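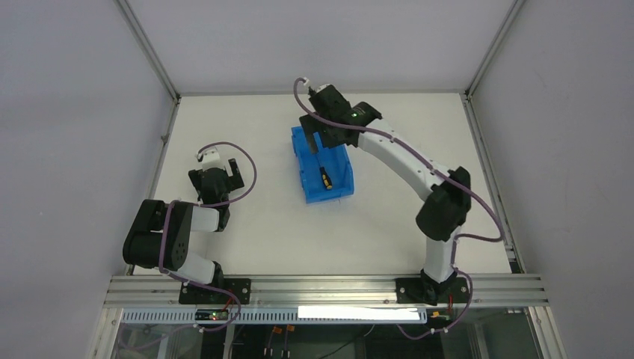 Two robot arms mounted along the front of a white tabletop workspace

The Hostar Off-Peak Rate is an optional time-of-use electric rate offered by the Hostar Municipal Light Department to residential and small commercial customers in the towns of Hostar and Adlow. Customers on the rate pay a lower price for electricity used overnight and on weekends, and a higher price during weekday evening hours. The rate applies only to the energy supply and capacity parts of the bill. The monthly customer charge and the distribution charge are the same as under the standard flat rate.

Background

The department owns the poles, wires and meters in its territory but does not own a power plant of any size. It buys nearly all of its electricity under wholesale contracts, and a large share of its yearly cost depends on how much power its customers draw during the hours when the regional system is at its peak. Under a flat rate, customers had no price signal telling them when those hours were.

A first attempt at off-peak pricing was limited to electric water heaters. Each heater was wired to a separate meter with a mechanical timer, and the timers drifted after power outages. Many were found to be running hours off schedule. The water heater rate was closed to new customers and later dropped.

The present rate became possible after the department replaced its older meters with interval meters, which record use in 15-minute blocks. Lumturie Yordanov, then the department's rates manager, prepared the tariff and presented it to the light board at a Monday evening meeting. The board approved it for Hostar first. Adlow, which is served from the Kovačević Substation, was added once meter replacement there was complete.

Rate structure

The rate has 2 pricing periods. The peak period runs from 4 p.m. to 9 p.m. on weekdays. All other hours are off-peak, including weekends and the holidays listed in the tariff. Peak hours do not change with the season, although the peak price is higher in summer.

Prices are reset each October along with the department's other rates. A separate power cost adjustment, which passes through changes in wholesale cost, applies equally to both periods.

Customers with rooftop solar may take the rate. Power they send to the grid is credited at the price of the period in which it was delivered, so most solar output earns the off-peak credit. Batteries may be charged at any time, but a customer who discharges a battery to the grid must have a signed interconnection agreement.

Enrollment

Enrollment is voluntary and there is no sign-up fee. A customer must have an interval meter and an account with no past-due balance. Landlords may not enroll a unit for which the tenant holds the account. The change takes effect on the first meter reading after the application is accepted.

New customers receive bill protection for their first 12 months. If the total paid over that time is more than it would have been under the flat rate, the difference is credited to the account. A customer may leave the rate at any time but must then wait a year before enrolling again – a rule meant to prevent switching between rates by season.

The rate has 2,723 enrolled accounts. Of these, 41 are small commercial accounts, mainly laundries, storage buildings and offices. Owners of electric vehicles make up much of the residential enrollment.

Metering and billing

Interval readings are collected by radio and checked overnight for gaps. When a reading is missing, the department estimates it from the customer's own use on similar days and marks the bill as estimated. If no readings are received for a full billing period, all use is billed at the off-peak price.

Bills show peak and off-peak use on separate lines. Customers can also view their daily use online, usually by the following afternoon.

Reception

Some residents of the Grasine neighborhood, where many homes have electric baseboard heat, objected that the evening peak fell when families were home and the heat was on. They asked for a shorter winter period. The board reviewed the request and kept the existing hours, but it directed the department to mail a bill comparison to any household that asks for one before enrolling.

See also

Demand response
Interval meter
Net metering
Public power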